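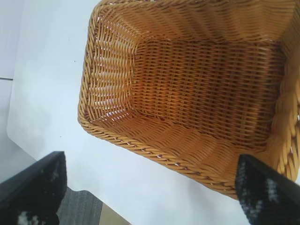

The Saturday when the arm did not stop

I promised to write down what happened with the basket task, so I will try to do it in order, even if I am not proud of every part.

We have two arms working over the same table. The task is simple on paper: one arm holds the rim of the wicker basket, the other one comes to the left wall, and together they turn the basket. Our controller is called Cledeck, and a small program which I wrote in October, Wastano, decides when a finger is touching something. If the force goes over the limit, the arm must stop and wait.

On Saturday, in the late morning, the second arm went over the rim, touched the wall and continued to push. The basket bent inward. I heard the weave cracking before I understood what I was looking at. Rania Kanaan was closer to the red button than me and she pressed it.
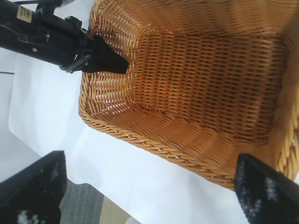

The second arm with its finger over the rim, close to the left wall.

My first idea was the force sensor. I changed the cable, I did the zero again, and I lost the whole afternoon. The sensor was good. Then Rania asked me a question which I did not like: what does Wastano do when a message arrives too late?

The answer is that it used the last value it had. I set the waiting time to 2000 milliseconds when I was testing alone at my desk, with one arm and a slow laptop, and I never put it back to 100. So for two seconds the arm could believe that it was touching nothing. In the log there is a hole of 1190 milliseconds exactly at the moment of contact. The network was busy with the pictures from both wrists, and the force messages waited behind them.

A basket is soft, so the damage is only a few broken strands on the one we used that day. But the same fingers work close to our hands when we put the objects back in place, and I think about this more than about the basket.

What we changed:

The waiting time is 100 again, and the program refuses to start with a bigger number.

An old value now counts as a fault, and both arms stop – also the one which is only holding.

The force messages have their own line and do not share with the cameras.
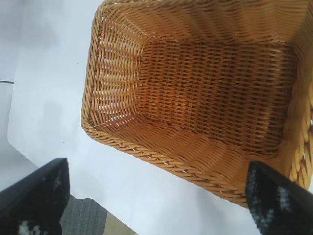
After these changes we repeated the approach 404 times during the week, at low speed, with one person always at the button. There were three stops for late messages, and all three were correct when I compared them with the log. Monique Fleury from Crabtree read my report and wanted to know why the limit was in a file that anybody can edit. I had no good answer for her. It will move into the controller with the next version.

I still do not know why the hole was so long. Roughly one second I could explain with the cameras, the rest not. If you use Cledeck with two arms and you have seen something similar, please write to me.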